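Enley Kitchen Share — FAQ

Quick answers, more to come when we get a minute.

How do I book a slot?
Online form or the sheet by the door. Slots are two hours, up to 6 people. Booking opens 21 days ahead — not before, please stop asking.

What does it cost?
£16 a slot, gas and hot water included. Pay when you book. Members of the Drurna allotments get the first one free.

Can I cancel?
Yes, up to 24 hours before. After that we keep the money, sorry.
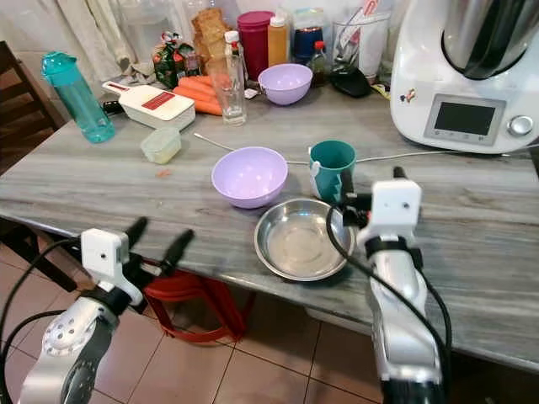
Where do I park?
Behind the Cirarmont building, spaces marked K only. The front ones get ticketed, even on Sundays.

Can I leave food in the fridge?
Overnight only, name and date on the lid. Anything unlabeled goes in the bin Friday mornign.

Do I need a hygiene certificate?
Not for cooking for yourselves. If your selling it, yes, and we need a copy first.

Are you open all year?
Closed for two weeks in November for the boiler. Dates on the door once we have them.

Last updated June 21, 2026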